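October — workshop notebook, Dralstead prints, hanging prep

Loan from Gustine came in on the morning van. Crate dry inside, corner foam compressed on the lower left. Unpacked at 10, left to settle in the prep room until after lunch.

Framing

Old window mats are acidic at the bevel. Cutting new ones from the 4-ply rag. Hinges: Japanese paper, wheat starch paste, 30 minutes under weight. First hinge lifted at one end — paste too thin. Remade it thicker, holds.

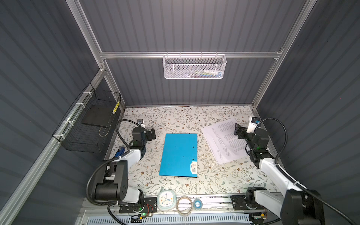 Glazing

Gautam acrylic scratches if wiped with the blue cloths. Use the soft ones only. Two sheets rejected for haze near the edge, reorder before the Stirden show.

Condition reports for the large etchings now list foxing and plate-mark wear separately. Stirden wants them signed on arrival and again on dispatch.

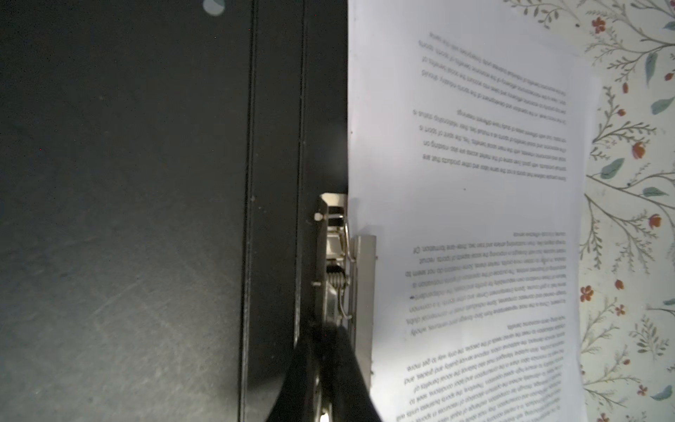 Wall layout

Centerline 60 inches from floor. East wall takes the four large etchings, 90 mm between frames. Tried a tighter gap and the pair by the door read as one work. Over 30 screws short for the security plates. 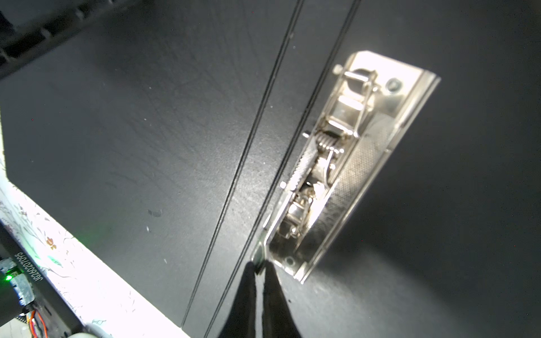 Light on the east wall still too strong for works on paper. Swap the two end lamps and meter again with the blinds down.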